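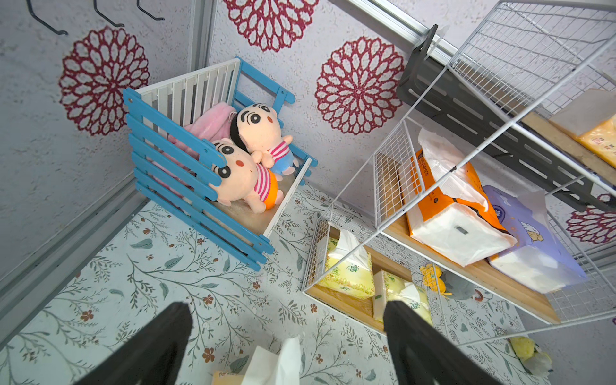 Fig. 1. Wrist camera view, crate and tissue shelves in the practice corner.

Home Manipulation Workshop, Handout 3
Planning a pick from the wrist view

Course notes by Moushumi Debnath. Corrections from Vaughan Waaka and Sidra Shaikh are worked in.

Before the session

Bring your own arm if you have one at home, or share a bench arm. Have your printed Cunitz worksheet with you and the wiring from Handout 2 finished. If your camera mount still wobbles, fix that first! We spent half of Tuesday chasing a "software bug" that was a loose screw on Giuliana's bracket.

1. What the wrist camera gives you

This is my favorite part of the whole build. A camera at the wrist travels with the fingers, so whatever you want to grab gets bigger and clearer just when you need it to. In Fig. 1 both black fingers come up from the bottom of the view, with a crumpled white tissue between them. Your fingers should show up in your own picture in much the same way. If you can see only one, tilt the mount until you have both.

The price is that the fingers hide things. Look at the lower shelf in Fig. 1: two pale yellow-green packs stand there, and the one on the right is partly behind a finger. A program looking for whole packs might count one, or draw its box around half of one and aim for the wrong middle. Move the wrist a little, take a second look, then decide.

2. Easy and hard targets

A tissue poking out of its pack is a lovely first target. It stands up, it's light, and it forgives a sloppy grip. Start there and enjoy it – the first clean pull makes people cheer out loud.

Next comes a pack lying on a shelf, like the orange-and-white one in Fig. 1. Now you have to think about which way the fingers close. Try to come in across the narrow side, and keep the wrist level with the board if your arm can reach that way.

Plush toys come after that. The two Crayon Shin-chan dolls in the crate are great fun to plan for, and harder than they look on paper. One leans behind and above the other, so think about which one has a clear path. Arms and heads make good handles, but soft things squash, and your finger gap at contact tells you very little about how well you're holding on. Close slowly, lift a tiny bit, stop, look again.

3. Slats, mesh and patterns

Your camera can see through the gaps in a slatted crate or a wire shelf. Your gripper can't go through them! In Fig. 1 the pink cloth shows between the blue slats on the left side, and a beginner's planner will happily draw a straight line to it. The route in is over the top. The same goes for the small yellow plush toy visible through the white mesh.

Mark slats and mesh as solid walls in your map, every time. Fathima Abeysekara's version fills in the gaps with one flat panel per side, and I'd copy that before trying anything fancier.

Patterned surfaces are the other trap. There are big dark red flower shapes on the wall in Fig. 1, and little brick-red and brown flowers on the floor covering. A color filter set to "red" will pick up all of those along with the stripes on the front doll's shirt. Try it on your own picture and see what lights up. Then add a second test, such as distance from the wrist, and watch the false hits drop away. It's a very satisfying ten minutes.

4. Bench exercise

Work in pairs. One person drives, the other keeps a hand on the stop switch and writes the log.

a) Park the arm at the home pose and save one picture.
b) On paper, circle every object you think you could reach. Put a cross through anything behind mesh or slats.
c) Pick one target. Sketch the approach from above and from the side.
d) Run the approach at low speed and stop short of contact. Save another picture.
e) Compare the two. Has anything gone behind a finger? If so, change the approach angle and run it again.
f) Close, lift, hold, set down. Log the result even if it slipped, and please write down how it slipped.

Units with the Bandara servo board: the open position is 228 and the closed position for soft things is 119. Don't go below 119 until you've checked your finger pads. Boards flashed with the Jusness firmware count the other way, so swap the two values in the settings file.

5. For next time

Finish the log and bring 3 saved pictures where your planner got something wrong. Wrong ones are far more useful to us in class than perfect ones, so don't tidy up your corner first. Giuliana Salazar will show how she trimmed her finger pads, and we'll start on Cloltell, the small labeling tool we'll use through the end of the course.

Open bench hours are the same as in January. Spare pads and screws are in the drawer under the printer.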